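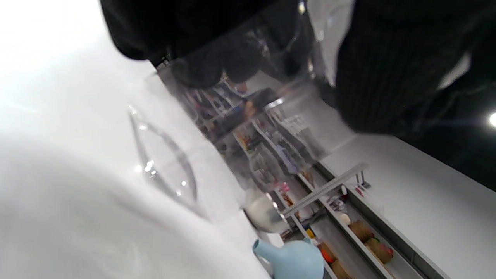
Somora Pantry Canister, Tall

I sell a lot of storage in my little shop and this is the one I keep taking home for myself. It's clear, it's tall, and it holds a whole bag of flour with room left for the scoop — which my old ones never did! I've had two going since March, one for rice and one for oats (the oats one gets opened by everybody, all day long).

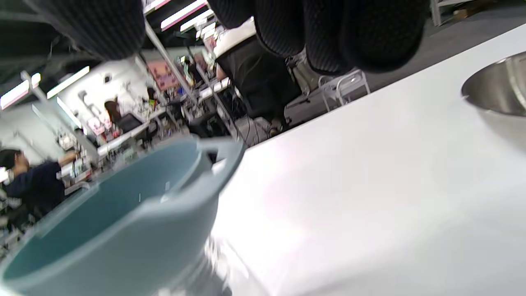 Washing is easy. Warm water, a drop of dish soap, soft cloth, and leave it upside down overnight. Please don't put it in the dishwasher, I tried and the walls went cloudy.

The Banden size is shorter and fits a low shelf better. If you want the wide one for pasta, look at the Sarach instead.

Height: 300 mm
Weight: 289 g
Price: $22, or $49 for the set
Ships from: our Kwofie Street store

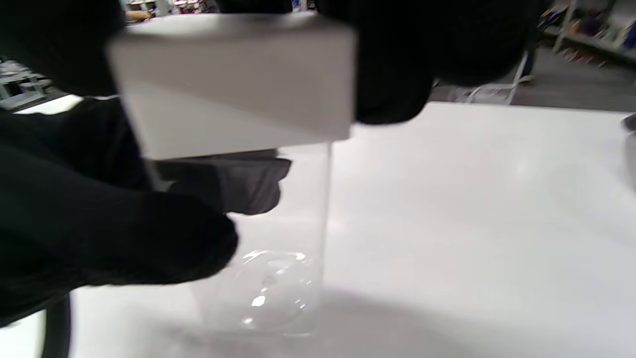
White lid, clear container.

Orders go out the next morning, and I'm happy to swap sizes if you guessed wrong — just keep the box.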